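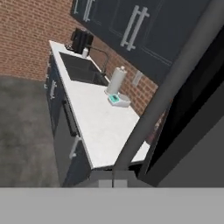 Dilek Polat
I would ask the management of any block to put its answer in writing before a single tile is lifted, and I would ask the poster to do the same here. The question as submitted was whether a leaseholder may replace a kitchen without the freeholder's consent, and the wording of the lease will decide most of it.

Original post, submitted by Sverre Wallin
I hold a long lease on a second-floor flat in a building managed by Clarnis. I intend to replace the kitchen units and worktop, move the sink to the opposite wall and leave the cooker where it is. The managing agent has written to say that a licence for alterations is required and that a fee of £667 is payable in advance. My lease states that the tenant shall not make "any structural alteration or addition" without consent, and says nothing that I can find about fittings. Am I obliged to apply, and is the fee open to challenge? The fitter has offered me a start in May and would like a decision soon.

Dilek Polat (continued)
Units and worktops are ordinarily regarded as fittings. Replacing them like for like would not usually amount to a structural alteration. The sink is a different matter. Moving it means new supply pipes and a new waste run, and if the waste has to pass through a wall or beneath the floor you may be cutting into parts of the building that you do not own. Many leases keep the floor structure and the outer walls with the freeholder, and some keep the internal walls as well.

You should therefore read three parts of the lease together: the clause on alterations, the definition of the premises (often in a schedule at the back) and any regulations attached to it. It is common for a restriction on pipework to be found in the last of these — mine was on the final page, under a heading about noise.

As to the fee, ask Clarnis for a breakdown. A charge for granting consent under a lease in England must generally be reasonable, and a leaseholder may ask the tribunal to decide the point. Please do not withhold payment and begin the work regardless. A breach on the record can cause difficulty when you come to sell.

Dirk Claeys
Just do it. They never check. I paid £262 for mine in the end and they did not even send a surveyor.

Serpil Kahraman
I cannot agree with the reply above. In our building a leaseholder moved a sink without consent and was later required to pay £3,621 for a retrospective licence, a survey and repairs to the ceiling of the flat beneath.

I would add two matters. First, tell the building's insurer, or ask the agent to do so, before any pipe is disconnected. Secondly, obtain a drawing from your fitter showing the proposed waste run and its fall. The agent's surveyor will almost certainly ask for it, and my own application was held up for several weeks for want of one.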